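About Lallell

Lallell is a small school in Flinerdale that teaches table layout and kitchen order. We work with restaurant staff, caterers, school cafeterias, care homes, and people who want their own kitchen to work better. We have one classroom, one storeroom, and an office that doubles as the place where coats go.

The school was started by Nosipho Matlala, who spent years running banquet rooms for a hotel group before she left to teach. Her first classes were held in the back of the Kadrić bakery, after closing, on two tables pushed together. The tables had to be cleared and wiped before the bakers came in at 4 a.m., so everything she taught with had to fit in a couple of boxes. Most of our class materials still do.

Haris Tomić joined in the second year. He had come to a class as a student, sent by the cafeteria where he was working, and he stayed afterward to argue about where the side plates should go. He now teaches the storage and tidying courses and handles all of our off-site work. We moved into our current space on Plirton Street a year later. The classroom is 424 square feet.

How we teach

We teach with tape. Before a student lays out anything, the surface gets marked in lines going both ways, and each item is given a square or a crossing to sit on. A plate goes in a square. The next plate goes in the same column, one square up. If you can keep a column, you can set a table for 12 or for 200, and the person who takes over halfway through can see where you were.

We use blue painter's tape because it comes up cleanly and because you can see it from a standing position. It is laid by hand, without a ruler. Students sometimes want to measure, and we ask them not to for the first few sessions. A line that leans a little is still a line you can work to, and real tables are rarely square to the wall anyway.

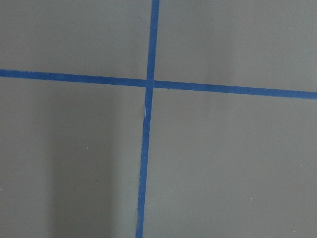
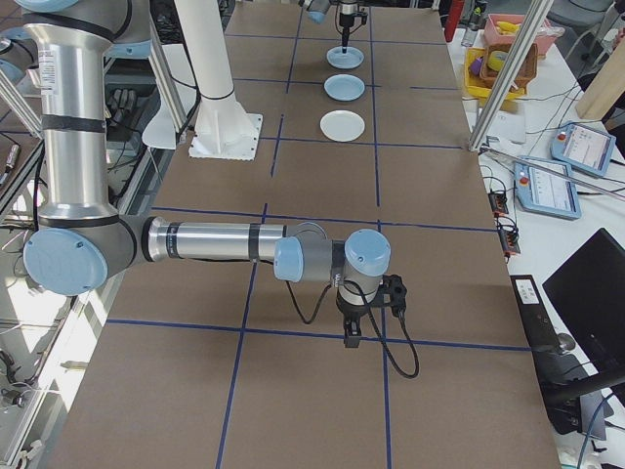
The first course, Layout One, is plates and nothing else. Students place them, take them away, and place them again, working from the far side of the table toward themselves. In the second week we add bowls and cups. Flatware does not come in until the fourth week, which surprises people who have worked in restaurants. Nosipho's view is that most crooked flatware is really a crooked plate, and that it saves time to fix the plate first.

Layout Two covers long tables, shared tables, and clearing. Clearing takes up more than half of it. Students learn to take a table down in the same order it went up, to stack by size, and to leave the surface ready for the next group.

The storage course is separate and can be taken by itself. Haris runs it over five evenings. It covers shelves, drawers, baskets, and trays: what goes in an open basket, what needs a lid, how to sort a drawer that three different people use. The last evening is spent on labels. Students may bring photos of their own kitchen, and most do.

Who comes

Since we opened, 2682 people have finished at least one course with us. A little under half were sent by an employer. The rest signed up for themselves, including a good number of retired people and several parents setting up a kitchen for a child who is moving out. No experience is needed for Layout One or for storage. Layout Two requires Layout One, or a short placement session with Nosipho.

Classes are kept to eight students. We run 49 weeks of the year and close for the last week of August and two weeks in winter. New groups start in September, January, and April.

Off-site work

We also go to kitchens and dining rooms in the Flinerdale area. A visit usually takes a morning. We look at how the room is used, tape out a layout with the staff, and leave it down for two weeks so they can move the lines if something is in the wrong place. Then we come back and help make it permanent, if they want that. Some places just keep the tape. Bring-your-own tables are fine, folding tables included, as long as they lock.

Visiting us

The school is at 1344 Plirton Street, on the ground floor, with the entrance on the parking lot side. The door bell is hard to hear from the classroom, so please knock as well. The office is open from 9 a.m. to 3 p.m. Prospective students can sit in on one session of Layout One at no charge. Let us know beforehand so we can put out a chair.

Recent from Lallell

Dates for the September groups
Stacking plates by size: what we changed
Storage course: what to bring on the first evening
Taping a round table

This site uses cookies to remember your settings. By continuing to browse, you agree to their use. Accept | Settings

Lallell, 1344 Plirton Street, Flinerdale | Contact | © Lallell. All rights reserved. | Back to top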